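PRESS RELEASE — for immediate use

Lindemann Opens Second Countertop Yard, Adds Remnant Program for Small Kitchens

Lindemann, the family-run stone and surfaces supplier, will open its second yard this July. Doors at 8 a.m. Coffee until it runs out.

The new site stocks slabs, cut-to-size tops and — new for us — a remnant program aimed at renters, small kitchens and anyone who only needs a short run of counter. Remnants are sold by the piece, edges finished, pickup or local delivery. Most orders ready in 14 days.

"People kept asking for the leftovers," said Trinidad Vergara, who runs the yard. "We were storing them behind the saw shed and tripping over them. So now theres a rack, a price tag and a person to call."

Two lines lead the opening. Masell is the pale one, light veining, polished or honed. Pludard is darker and comes in honed only. Both are available as full slabs and as remnants, while supplies last. Samples free at the front desk, two per household please.

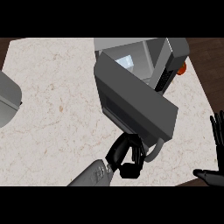
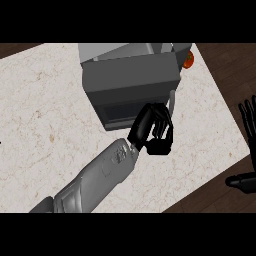
Planning help is part of the remnant program. Customers bring a sketch with measurements, staff check it against the rack and mark the cuts the same day. Appliances are the usual sticking point. A microwave set at an angle on pale marble, like the gray one shown, takes up more of the top than the same oven pushed square to a wall, so we ask for its width, depth and which way the door swings before any cutting. Sink cutouts are quoted seperately. So are backsplashes.

The yard was a lumber warehouse before Lindemann took the lease. New roof, new floor drains, a covered loading lane on the north side. Trailers welcome, bring your own straps.

"Stone is heavy and folks underestimate it," said Detlef Rathjen, head of deliveries. "Call us first. We'd rather bring it out than watch it go home in a hatchback."

Installation in the area is handled by Doter, on a seperate contract. Doter crews are booking late summer now. Lindemann does not charge a referral fee.

Trade accounts from the first yard carry over, no new paperwork. New trade customers need a resale certificate and one reference.

Opening hours, prices and the remnant list are at the front desk or by phone. The list changes daily, call before you drive.

Press contact: Katsuhiko Ueda, Lindemann, extension 57. Photos of the yard on request.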